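My arms were sore for two days after I learned to make coffee. I should say, after I learned to make coffee with somebody else's hands.

The somebody else is a robot, and it lives at Janumura, a small outfit that teaches machines kitchen work by having people drive them. You put on the gloves, you pull down the headset, and whatever your fingers do, the robot's fingers do a blink later. Berenice Villalobos, who ran my session, told me to pretend I was wearing oven mitts at the bottom of a pool. She wasn't far off!

My first 12 tries were awful. I kept grabbing too early - your eyes tell you you're there, and your hand is still a thumb's width short. You can't feel the glass either, so you learn to watch your fingertips like a hawk. Try 13 was the first one Berenice saved, and I'm not too proud to say I cheered.

Abundio Ayala, her partner on the project, has been driving for two years and makes it look like nothing. He hums while he does it. He also told me to slow down at the cup, because the robot will copy a rushed grab just as faithfully as a good one. 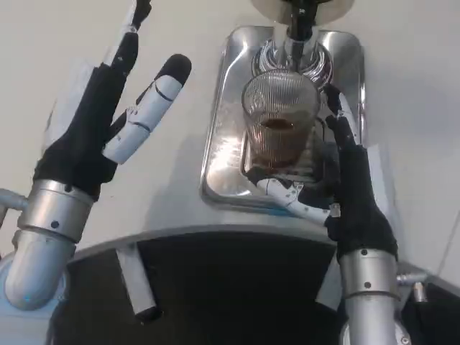

So how many times do you have to show it before it can make a coffee by itself?

Around 77 good runs for one machine and one kind of glass, Berenice reckons, and then more again if you change the colour of the counter or move the cups. I had given them exactly one, so I put the gloves back on.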